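회사 소개 | Nostport 영상자막·복원

Nostport는 극장용 장편영화와 음악 다큐멘터리의 한국어 자막 제작, 음향 동기 보정, 상영용 패키지 제작을 수행하는 후반작업 전문 회사입니다.

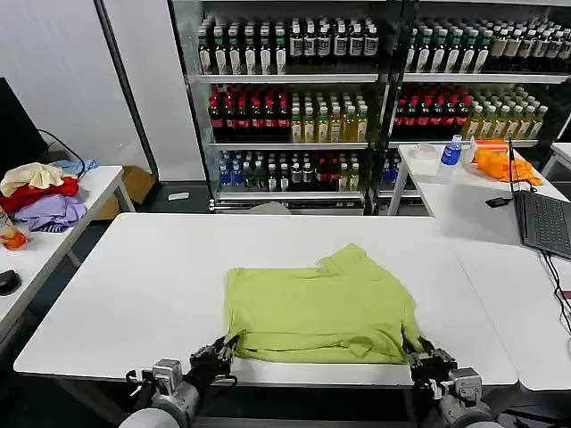
주요 의뢰처는 독립 배급사, 영화제 사무국, 지역 시네마테크이며, 작업 의뢰는 작품 단위로 접수합니다. 연간 계약은 상영 일정이 확정된 기관에 한해 체결합니다.

연혁

회사는 자막 번역 및 타이밍 작업을 하던 4인 규모의 작업실에서 출발하였습니다. 초기에는 단편영화와 공연 실황의 자막 파일만 납품하였고, 이후 자체 영사 검수실을 갖추면서 상영본 제작까지 업무를 확대하였습니다. 2019년 3월 26일(3/26/19)에 현재의 법인으로 전환하였습니다. 같은 해 11월에는 음향 부문을 분리하여 별도 팀으로 운영하기 시작하였습니다. 현재까지 납품한 작품은 단편을 포함하여 959편입니다.

조직

상근 인력은 20명입니다. 자막팀, 음향팀, 마스터링팀, 검수팀으로 구분되며, 작품별 담당자는 접수 시점에 지정됩니다. 기술 총괄은 Gilberto Alvarado가 맡고 있습니다. 필름 스캔본의 색 보정과 상영본 규격 관리를 담당해 왔으며, 모든 상영본의 최종 승인 권한을 가집니다. 자막 감수는 사내 감수자 외에 작품의 언어권별 외부 감수자가 병행합니다.

업무 범위

1) 자막
대사 목록이 있는 경우 이를 기준으로 번역하고, 없는 경우 청취 전사 후 번역합니다. 노래 가사는 대사와 구분하여 별도 스타일로 처리합니다. 가사 번역의 게재 가능 여부는 권리자 확인이 필요하며, 확인 서류는 의뢰처에서 제출합니다. 청각장애인용 자막은 화자 표시, 효과음, 음악 정보를 포함하여 별도 파일로 제작합니다.

2) 음향
공연 장면이 많은 작품은 컷 단위로 영상과 음향의 동기 오차를 측정합니다. 초당 24프레임 원본을 기준으로 작업하며, 방송용 소스가 혼용된 경우 변환 구간과 변환 방식을 작업 보고서에 기재합니다. 5.1채널 믹스가 없는 작품은 원본 스테레오를 유지하는 것을 원칙으로 하고, 업믹스는 감독 또는 권리자의 서면 요청이 있을 때만 진행합니다.

3) 상영용 패키지
DCP 제작, 암호화, 상영 키 발급 대행을 포함합니다. 상영 키의 유효 기간은 배급사가 지정한 상영 일정에 따르며, 연장 요청은 배급사를 통해서만 접수합니다. 극장에서 직접 요청하는 경우에는 처리하지 않습니다.

작업 관리 체계

접수, 번역, 감수, 타이밍, 영사 검수의 전 단계는 사내 관리 도구 Numer에 기록됩니다. 의뢰처에는 열람용 계정이 발급되며, 단계별 완료 여부와 수정 이력을 확인할 수 있습니다. 수정 요청은 타임코드를 명시하여 등록해야 합니다. 전화로 전달된 수정 사항은 의뢰처가 Numer에 다시 등록한 시점부터 유효합니다.

영사 검수는 사내 검수실에서 전편 재생 방식으로 실시합니다. 구간 재생만으로 검수를 대체하지 않습니다. 검수에서 확인된 오류는 표기, 타이밍, 줄바꿈, 음향, 화면으로 분류하며, 표기와 타이밍 오류가 수정된 상영본은 해당 릴 전체를 재검수합니다.

진행 사업

Mthembu 연작: 남아프리카 합창 음악을 다룬 다큐멘터리 연작의 한국어 자막 및 가사 자막. 줄루어와 영어가 한 문장 안에서 교차하는 대사가 많아 언어별 표기 지침을 별도로 작성하였습니다. 지침서는 공개하지 않으나, 영화제 사무국의 요청이 있을 경우 발췌본을 제공합니다.

Truston 아카이브: 소규모 공연장 실황 필름의 디지털 상영본 제작. 전체 분량의 스캔이 완료되었고, 음향 동기 작업은 거의 24시간 분량까지 진행되었습니다. 음향 릴이 남아 있지 않은 필름은 무성 상태로 보존본만 제작합니다.

의뢰 안내

견적 산정에는 상영 시간, 원어, 대사 목록 유무, 소스 규격, 납품 형식, 희망 납기가 필요합니다. 예고편만 의뢰하는 경우에도 본편의 표기 기준을 함께 제출해 주십시오. 소스는 외장 저장장치 또는 전송 서비스로 접수하며, 저장장치는 납품 완료 후 착불로 반송합니다. 검수실 방문은 사전 예약제로 운영되고, 미개봉작 검수 중에는 입실이 제한됩니다. 작업용 사본은 납품 확인서 수령 후 삭제하며, 보관이 필요한 경우 별도 보관 계약을 체결해야 합니다.

자막 번역가 및 감수자 지원은 채용 페이지에서 상시 접수합니다. 지원서에는 작업 언어와 최근 작업 목록을 기재해 주십시오.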